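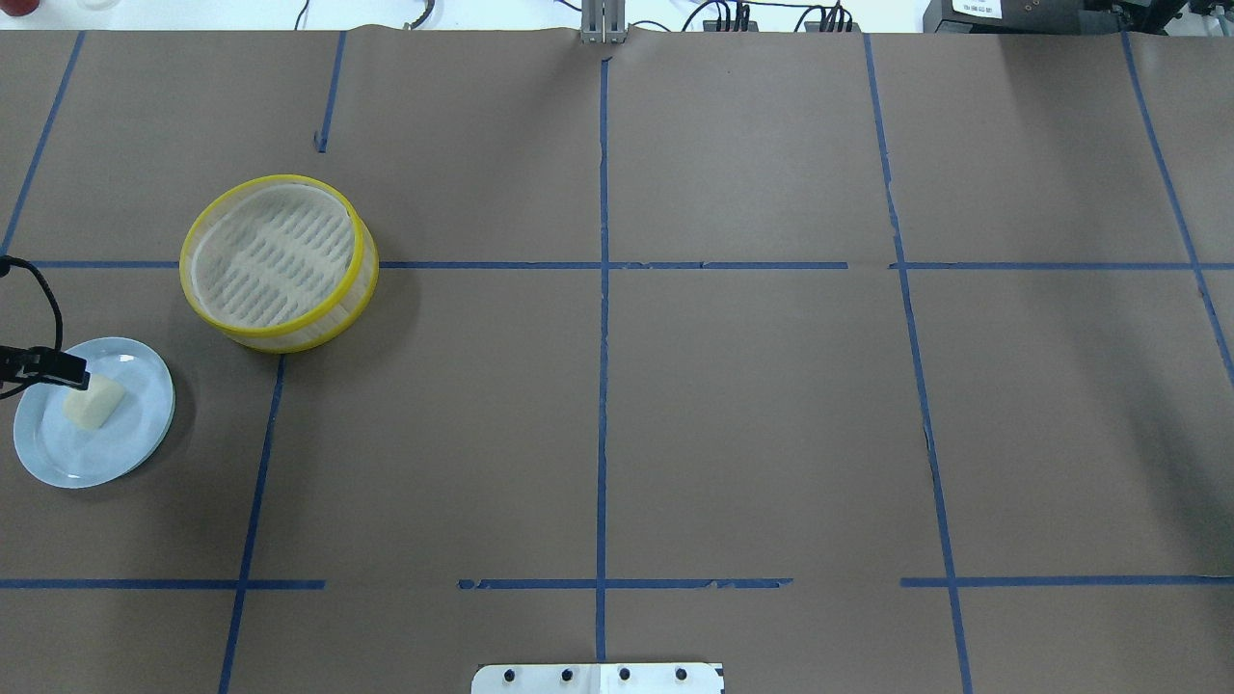 Which gripper should we try first on a new task?
Start with the one your lab already has spare fingertips for. You will break some during the first week.

Gripper Trials, 5/20/25
Posted by Lingyun Yao

We compared the Jakau and the Dundum on the same set of household items. Each gripper got 12 tries per item, with the same operator and the same speed limit. Odair Quintana ran the controller and kept the log. Scores are in the notes under each picture — the full sheet goes out with the March results.

Basket, rim grasp
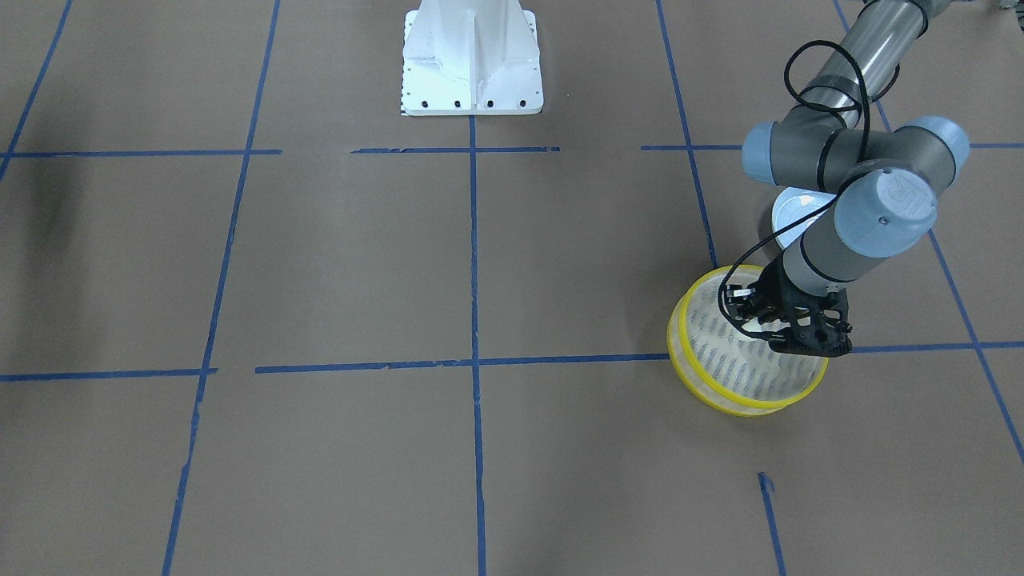 Left arm holding the yellow rim over the taped grid.

Jakau: 9 of 12. Dundum: 5 of 12. Most of the Dundum misses came on the approach, before the fingers closed. We lowered the speed limit to 57 percent for both and left it there for the rest of the session.

Wrist camera check

We looked at the tape crossings through the wrist camera before changing any settings. The vertical strip has a small crease just below this crossing. Odair wants to use the crossings for a quick alignment check — I would still run the full calibration. 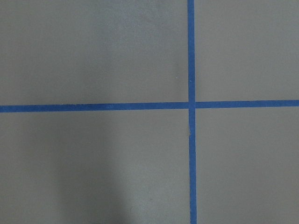

Next round: Canetti controller

Same items and same grid, with the Canetti controller on both arms. Send requests for other items to Lingyun.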